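## Aus der Werkstatt: Der Planer hat jetzt Manieren

*Sonntag, 17. August 2025*

Wer den letzten Rundbrief gelesen hat, erinnert sich vielleicht an meine Ankündigung, der neue Bewegungsplaner in Lillum sei »im Grunde fertig«. Ich möchte mich für das Wort »Grunde« bedanken, es hat in den vergangenen Wochen viel tragen müssen.

Zur Lage: Lillum plant seit Version 2 beide Arme gemeinsam. Vorher hatte jeder Arm seinen eigenen Planer, und die beiden verhielten sich wie Kollegen, die sich eine Teeküche teilen, aber keinen Kalender. Der linke reservierte sich einen Korridor, der rechte wartete, der linke überlegte es sich anders, der rechte wartete weiter. Im Protokoll stand dann »kein gültiger Pfad«, was sachlich stimmte und niemandem half.

Der gemeinsame Planer rechnet in einem größeren Zustandsraum und ist dafür erstaunlich flott, solange man ihm keinen Tisch hinstellt. Mit Tisch wird es interessant. Mit gedecktem Tisch wird es ein Fall für Anouk Hendriks, die bei uns die Kollisionsprüfung verantwortet und inzwischen eine sehr persönliche Beziehung zu Löffeln unterhält.

### Das Löffelproblem

Löffel sind flach, sie glänzen, und die Tiefenschätzung hält sie je nach Lichteinfall für ein Loch in der Arbeitsplatte, für eine Delle oder für gar nichts. Die alte Perzeption hat das elegant gelöst, indem sie alles unterhalb einer gewissen Höhe der Fläche zuschlug. Der Löffel war damit Tisch. Tische greift man nicht, also war die Aufgabe erledigt, bevor sie begonnen hatte.

Neu ist ein zweiter Durchgang, intern Nijs genannt (fragt bitte Ineke Mulder, warum, ich habe gefragt und bin nicht klüger). Nijs schaut sich nur die Stellen an, an denen Farbbild und Tiefenbild einander widersprechen, und legt dort eine Maske mit eigener Unsicherheit an. Der Planer bekommt also kein »Hier liegt ein Löffel« mehr geliefert, sondern ein »Hier liegt vermutlich etwas, fahr bitte langsam«. Das ist weniger schneidig, aber der Planer kann damit rechnen, im Wortsinn: Je größer die Unsicherheit, desto flacher das Geschwindigkeitsprofil auf den letzten Zentimetern.

Im Simulator haben wir damit 2.000 Anfahrten gerechnet. In 217 davon hat der Planer abgebrochen, meistens aus guten Gründen, gelegentlich aus solchen, die wir noch nicht verstehen. Wer Spaß an solchen Dingen hat: Die Abbrüche liegen mitsamt Startzustand im Ordner `pladormont/aborts` und lassen sich einzeln nachspielen. Wer keinen Spaß daran hat, darf sich trotzdem melden, wir nehmen jeden.

### Kabel, unser ewiges Thema

Die zweite Baustelle ist das Kabelmodell. Im Simulator hatten unsere Greifer lange Zeit schlicht keine Kabel, was die Trefferquote enorm verbessert und die Übertragbarkeit enorm verschlechtert. Ineke hat deshalb ein grobes Hüllvolumen eingeführt, eine Art aufgeblasene Wurst, die der Schlaufe am Handgelenk folgt. Physikalisch ist das eine Frechheit. Es verhindert aber, dass der Planer Haltungen vorschlägt, bei denen die Schlaufe quer durchs Geschirr wandert.

Der Preis: Die Wurst ist dicker als das Kabel, und in engen Szenen findet der Planer nun manchmal keinen Weg, wo ein Mensch mit gesundem Leichtsinn einfach hinlangen würde. Der Parameter heißt `cable_margin` und steht absichtlich hoch. Bitte dreht ihn nicht auf null und schreibt mir danach eine Mail mit dem Betreff »Läuft super«. Die Mail kenne ich schon.

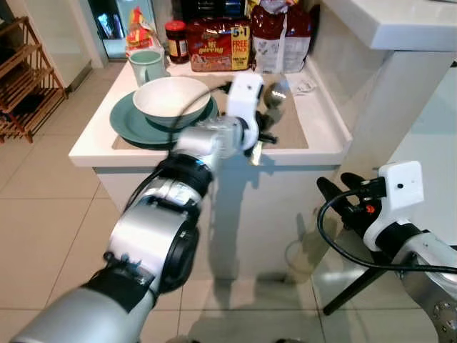 *Linker Greifer über der Thekenkante, dahinter der Löffel. Das Kabel führt im Bogen über die weiße Schüssel, der rechte Arm bleibt tief und abseits.*

Solche Stellungen sind für die Kollisionsprüfung am lehrreichsten. Schüssel auf Teller klingt harmlos, ist für die Segmentierung aber ein Objekt, zwei Objekte oder ein Hut. Dazu kommt der Schatten des Arms, den eine frühere Fassung gern für ein Hindernis hielt. Der Roboter ist damals vor sich selbst zurückgewichen, und das mit bemerkenswerter Bahngenauigkeit.

Auch die Ruhelage des zweiten Arms steht jetzt in der Kostenfunktion. Ein Arm ohne Aufgabe soll niedrig bleiben und dem anderen den Raum über der Platte überlassen. Anouk nennt den Term offiziell `idle_clearance`, im Quelltext steht darüber der Kommentar »Ellbogen vom Tisch«. Er bleibt drin, ich habe ihn im Review ausdrücklich genehmigt.

### Was noch fehlt

- **Wiederaufnahme nach Abbruch.** Zurzeit fängt der Planer von vorn an, mit der Würde eines Menschen, der seinen Text vergessen hat.
- **Export nach Fumeck.** Die Bahnen kommen an, die Zeitstempel kommen ebenfalls an, nur nicht dieselben. Ineke sitzt dran.
- **Dokumentation von Nijs.** Existiert als Kommentarblock und als guter Vorsatz.
- **Verpackungen.** Knittrige Tüten haben bei uns noch keine brauchbare Geometrie. Sie gelten vorläufig als Sperrzone.

Der Entwicklungszweig ist offen, der nächste stabile Stand soll im Dezember kommen. Welcher Dezember, entscheidet sich beim Zeitstempelproblem. Fehlerberichte bitte mit Szenendatei und Zufallsstartwert; Berichte ohne Startwert beantworte ich ebenfalls, und zwar mit der Bitte um den Startwert.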